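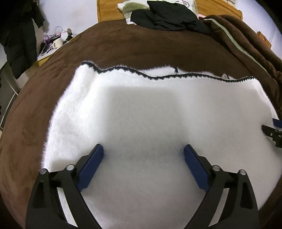

Alberg House, Dramovport
Household Services Meeting
Minutes of the meeting held June 1, 2020

Present: Chaminda Khan (Household Services Manager, presiding); the floor supervisors for the east and west wings; the laundry lead; the residents' representative; the administrative assistant (minutes).
Apologies: the night supervisor.

1. Minutes of the previous meeting
The minutes of the May meeting were accepted with one correction. Under item 4, "winter blankets" should read "winter bedspreads."

2. Matters arising
The east wing supervisor reported that the folding table outside the linen room has been repaired and is back in use. The west wing has asked for a second one. Mr. Khan said this would be considered with the furniture requests in item 6.
The missing shelf labels have not been found. New ones will be printed.

3. Seasonal change of clothing
Mr. Khan presented the plan for moving residents' winter clothing into storage. There are 76 residents taking part. Each resident will be asked which items they wish to keep in the room and which may be packed. The residents' representative asked that the conversation take place before any drawer or closet is opened. This was agreed, and the wording of the notice will be changed to say so.
Packed items will go to the Skarnomance storage building and may be called back on request. The west wing supervisor noted that requests last year took too long to reach the storage desk — one resident asked three times for the same coat. Requests will now be written in the wing book and passed on each morning by the supervisor on duty.
Agreed: supervisors to begin the conversations with residents this week.

4. Folding and packing of knitwear
The laundry lead reported that several sweaters came out of storage this spring stretched at the shoulders. All had been hung. From this season, knitwear will be folded and stored flat, with heavier pieces at the bottom of the box. The garment is to be laid out at full width on a made bed or a clean table, with the sleeves brought in before the body is folded. Boxes are not to be filled above the inside line.
There was some discussion of whether tissue paper is needed between items. The laundry lead was in favor for dark and light pieces packed together. Mr. Khan asked for a cost before deciding.

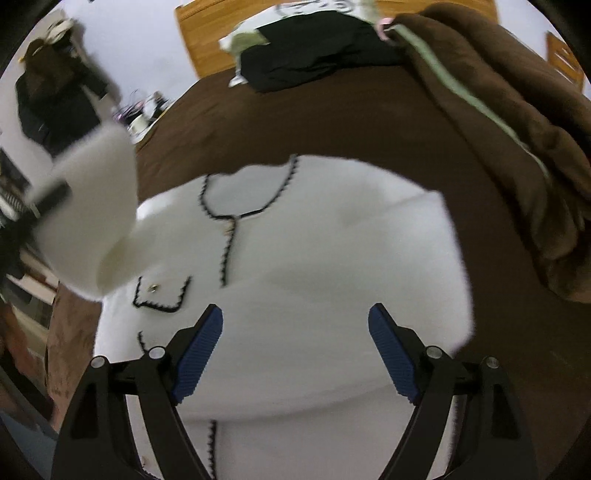 The meeting then turned to the description of garments on the packing slip. Slips completed in May often gave only a color and a type, and two boxes had to be opened to settle which sweater belonged to whom. Supervisors are asked to write down trim, pockets and buttons as well. For a piece such as the fuzzy white cardigan on the brown bedspread, "white cardigan" will no longer be accepted; the slip should mention the thin black edging, the patch pocket and the small gold button. Sleeve details, including any band near the cuff, go on the second line. The east wing supervisor pointed out that the second line is very short, and the form will be revised to allow more room.
Agreed: administrative assistant to circulate a revised slip.

5. Laundry contract
The present agreement with Yazzie covers bed linen and bedspreads only. A quotation has been received for adding residents' knitwear at a yearly charge of $3,000. The laundry lead preferred to keep knitwear in the house, where care labels can be checked one at a time. The residents' representative supported this and said that residents with fleece and other soft items are concerned about matting.
It was decided not to accept the quotation. The linen agreement continues unchanged.

6. Supplies and furniture
Approved: $400 for flat storage boxes and labels. The order is to include 30 boxes with clear lids for the west wing, where closet shelves are high.
Deferred: second folding table for the west wing, until the corridor has been measured.

7. Other business
The laundry lead asked that brushes used on dark bedspreads be kept apart from those used on light woolens, as loose fibers carry over. Supervisors will mark the handles.
The residents' representative asked whether residents may do their own packing. Mr. Khan confirmed that they may — a supervisor need only complete the slip.

8. Next meeting
The date will be announced by notice in both wings. Items for the agenda should be given to the administrative assistant in writing.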